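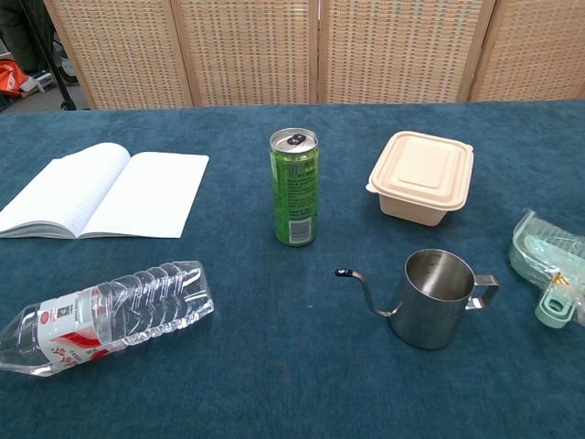
Restarix pauses tabletop robot trial after dropped kettle

Jul 4, 2024

Restarix has halted a trial of its table-clearing robot after the machine let go of a metal kettle in mid-lift and then carried on as if it were still holding it.

The fault happened in June at the company's Nisbet test site, according to a short notice sent to trial partners. The kettle had 700 milliliters of water in it. The arm finished its move, opened an empty gripper over the drop-off spot and logged the job as complete. No one was hurt, the notice says.

Restarix blames a software update to the grip sensor, supplied by Renanell. The update was meant to stop the arm from crushing light items such as drink cans and plastic bottles. On heavier objects with a handle off to one side, it seems to have eased the grip too far.

That account may be right, but it leaves a good deal out. A loose grip explains the drop. It does not explain why the robot failed to notice, or why the safety stop stayed silent while water ran across the table cloth. The company says the stop is triggered by contact with a person or a hard surface — a falling load does not count.

Restarix had told partners in the spring that the arm completed 99 percent of its lifts. The figure came from the robot's own log, the same log that marked the kettle as delivered. Asked whether any of the earlier lifts had been checked against video, the company said a review was "in progress" and gave no end date.

Pitik, which runs 2 of the arms in a staff kitchen, has switched both off. It said it would wait for test results before using them near anything hot.

Restarix expects to restart the trial within 28 days with the old sensor software. The safety stop will not be changed before then.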